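Robot Operator (Household and Shop-Floor Tasks), Tremeck site
Janach Automation Trials

Fixed term, full time or part time. Two posts.
Closing date: 8th November
Start: February

About the work

Janach tests whether robot arms can do ordinary chores to a standard that a household or a small shop would accept. Current work covers clearing and laying tables, sorting small goods into baskets, loading and emptying racks, folding flat textiles and restocking low shelves. The tests are run at Tremeck, in a single-storey unit with a row of work tables, a store and a small office.

Results so far are mixed. Picking up a single rigid object from a clear surface is reliable enough to be of little further interest to us. Picking one object out of a heap is slower and fails more often. Thin rims, wire, soft items and anything nested inside something else remain difficult. The Ziltside task list, which we use for all household work, contains 231 tasks. A large share of these have not yet been attempted by machine on our site, and the post holders will spend most of their time on that share.

Duties

Set out objects on the work table according to the task sheet.
Guide the arm through the task by hand controller, at the pace stated on the sheet.
Start and supervise runs in which the arm works without guidance, and stop them where the sheet requires it.
Score each run as complete, part complete or failed, and enter a fault code for anything other than complete.
Reset the table between runs. This is repetitive and takes up a good part of the day.
Check gripper fingers, cables and straps at the start of each shift and report wear.
Keep the object store in order. Cups, toy food, baskets, racks and cloths are all logged out and back in.

Each operator is expected to contribute to a set of 2,000 scored runs, shared between both posts. Failed runs count towards the set. Operators are not assessed on how often the arm succeeds, and scores must not be adjusted to favour it.

What we need from you

Steady hand control and good near vision, with or without glasses.
The ability to follow a written procedure exactly and to record departures from it.
Clear written English for fault notes. Most notes are one or two lines.
Willingness to stand or sit at a table for up to two hours between breaks.

Useful but not required

Work in a kitchen, laundry, stockroom, packing line or care setting. People who have done these jobs tend to notice when a task has been finished badly, and fault notes from earlier trials were often weak on this point.
Some experience with a robot arm, a lathe, a sewing machine or similar equipment.

A degree is not needed. Training takes two weeks and is paid at the full rate.

Typical table-top task

Tasks on the small-goods and crockery sheets use one arm, a parallel gripper and a brown paper mat. Objects are light and chosen so that a drop does no damage. Items may be mixed together in a basket, and a rack may be only partly filled at the start of a run. The operator scores the final position of every object named on the sheet, including those the arm was not meant to touch.

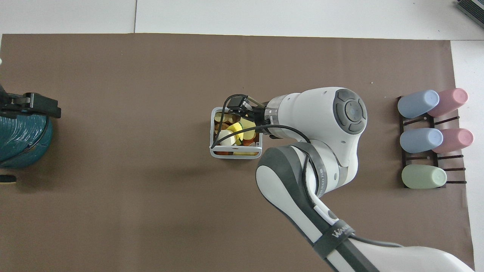

Arm and gripper at a wire basket of toy food, with plastic cups in the dish rack to the right.

Hours and terms

Full time is five shifts a week. Part time is 20 hours a week, worked as agreed with the shift lead. There is no night work. Overalls and safety shoes are provided. Parking is free, and bicycles may be kept inside the unit.

Both posts run to the end of the Villa trial, which moves the same tasks from the work table into a furnished flat. Operators may apply to continue into that stage. It involves more lifting and some travel.

How to apply

Send a CV and a covering note of no more than one page to the Tremeck office, marked "Robot Operator". In the note, choose one household or shop-floor chore you know well and set out the steps in order, including how you would tell that it had been done properly. This is used for shortlisting and is read before the CV.

Shortlisted applicants will be asked to attend for half a day and complete a short practical session on the arm. Travel costs within the region are repaid on production of receipts. Please tell us in advance if you need any adjustment to the table height, seating or controller.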